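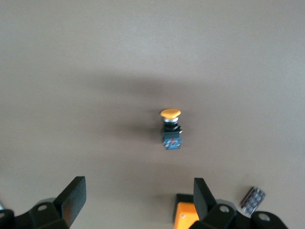

Visit report: the Utwood shared workshop, Tuesday evening

Utwood occupies the back half of a former print shop. Membership stands at 61, and the arm build has one bench, one shelf and a claim on the laser cutter after 7 p.m. I went at the invitation of Stojan Krasniqi, who looks after the electrical side. Anayeli Montes does the mechanical work and Wakana Higuchi writes the control code. I stayed until closing.

The arm

The arm is a secondhand six-axis unit bought without its controller. The group kept the motors and gearboxes and replaced the rest. The new controller, which they call Rarnutus, is a small single-board computer and a set of motor drivers in a steel box under the bench. Joint 5 had a worn belt when it arrived and has been rebuilt twice. Backlash there is still the largest source of error at the tool.

The gripper

The gripper is a parallel type with two flat black fingers on black molded housings. The pads face each other, and their tips are squared off. Montes cut the first set of pads too short, so small parts sat against the housing before the pads closed on them. The current set is 18 mm longer. She would like a softer facing on them but has not found one that stays glued.

The wrist camera looks out between the fingers, and both fingers stay in its view at the bottom. Higuchi masks that region in software. A bright orange block beside the right finger falls inside the mask too. The table was chosen for a plain, matte surface in a grayish beige. An earlier white top gave reflections from the ceiling tubes that the detector took for parts.

The task

The group wants the arm to sort donated control parts into bins. Push buttons are the first class. The part used for setup is a mushroom-head button with a yellow-orange cap, a silver ring under it, a black collar and a blue contact block. It stands upright on the block with the cap on top. The cap is easy to find by color. The height of the grip is harder to settle: closing on the cap lets the part swing, and closing on the block puts force on the terminals. The present setting aims for the collar.

I watched 4 attempts. Two ended with the part in the bin. In one the button was knocked over on approach, and in the last the arm stopped on a following error at joint 5. Krasniqi logged the fault and reduced the approach speed. Supply voltage was steady throughout, so he suspects the belt again.

Wiring and safety

Power enters through a fused switch at the left end of the bench. The stop circuit is hard-wired and removes motor power without going through the computer. The brakes on the first three joints engage when power drops. The lower joints hold well. The wrist sags a little, enough to touch the table if the gripper is low, and a counter-spring is on the parts list.

Cable routing is the weakest part of the build. The camera lead runs outside the arm and is tied at each joint, with a service loop at the elbow that catches on the shelf bracket when the base turns far to the left. The software limit has been set short of that point.

Remaining work

A new belt is on order from Edamby. Higuchi is rewriting the approach so that the fingers come down vertically over the part. Montes plans bins with sloped fronts. Lying parts come after that, then terminal strips. The next open evening for the build is in June, and visitors should bring closed shoes and ring at the side door.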